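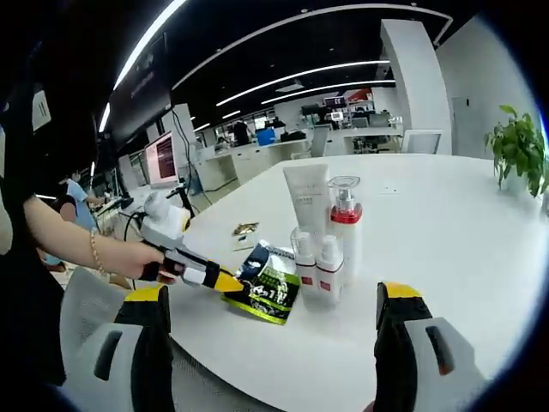
Ticket: Meeting room calendar shows bookings in the wrong time zone
Status: Closed, reopened, closed
Product: Gokimix room sync
Opened: 12 May 2026

Reported problem
Every booking for the Joubert room turns up on the door panel 90 minutes late. An hour I could blame on daylight saving. The extra half is somebody's personal touch. The web calendar has the right times, so people arrive when they should and find the panel glowing green while another team is halfway through its budget.

Tried so far
Restarted the panel. Restarted the sync service. Removed the room and added it again, which gave us two Joubert rooms, both wrong. Deleted the spare. Checked the panel clock against my phone and they agree to the minute, so the panel knows what time it is and is lying about everything else.

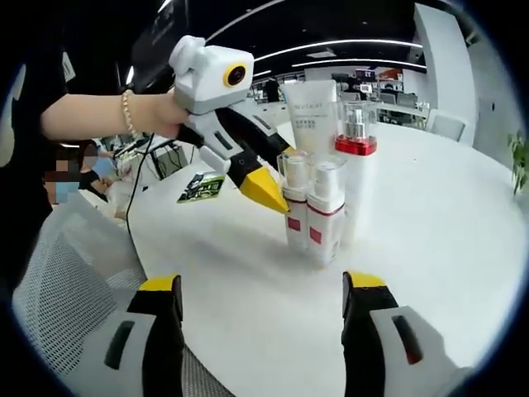
Killian Bouvier replied that the panel adds its own offset on top of the one the server sends, and asked whether anyone had touched the "buffer" field since the March update. He also wanted the sync log, with the room name left in this time.

Log attached, room name left in. The buffer field was set to 90. It is labeled "Display buffer (optional)" and takes any number you care to give it, with no unit. I had assumed seconds. Whoever typed it may have assumed the same.

Steps that fixed it
1. Sign in to the panel as admin. The Drevham login works; the Ekadero one lets you in and then saves nothing.
2. Open Room, then Advanced, and clear the buffer field. Typing 0 puts the old value back.
3. Save, and wait for the second beep.

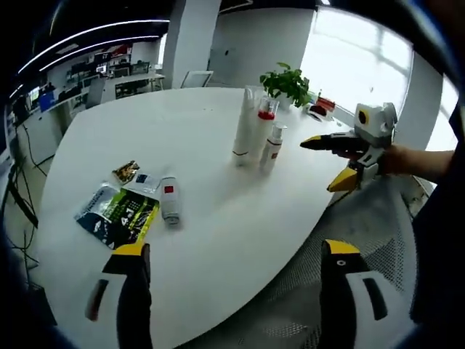 4. Run a full sync from the server. The quick sync skips past bookings and any meeting that repeats.

Result
Panel and web calendar match. Reopened when the weekly planning meeting was still off, closed again after I went back and did step 4.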